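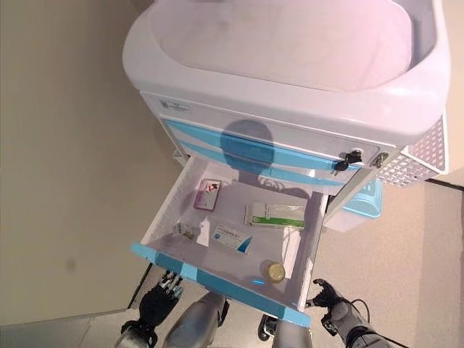 Drawer station: medical cart, top drawer open, both hands at the front lip.

Hand comparison, cart and drawer station
Pre-run inspection checklist with comments
Site: Skalbridge test room
Hands on trial: Dijkstra pair (black, fitted), Zirgate pair (on the bench)
Checked: Tuesday, before the morning runs

1. Cart position and castors
OK. Cart is up against the wall. Castor locks pressed by foot and pulled once by hand.

2. Drawer lock
OK. Key left in the lock, turned to open. Comment: the Zirgate thumb is wider, so watch the key on the right-hand approach.

3. Drawer travel
OK. Runs fully out by hand. Pull force at the lip 30 N, same as last check.

4. Drawer contents
OK. Boxes and the small bottle with the gold-coloured cap are in. Glass item is for the low-force setting only.

5. Fingertips
OK with comment. Left index tip has light wear after 2,978 closures. Change it before the next block, or the two pairs will not be compared fairly.

6. Cable at back of right hand
ACTION. The loop hangs lower than we want near the drawer corner. Clip it to the forearm – tape is not accepted. Check again with the arm at full reach.

7. Side basket and bin clearance
OK. Keep the right elbow out past the basket. The limit is set in the Terinmont controller, file 337.

8. Knee clearance below drawer
OK. 56 mm at the closest point with the drawer out. Do not lower the stance between hands.

9. Emergency stop
OK. Pressed once from the desk and once from the door. Both cut drive power.

10. Floor
OK. Tiles swept.

Result: runs may start with the Dijkstra pair once item 6 is closed. Repeat items 5 to 8 after the hands are swapped.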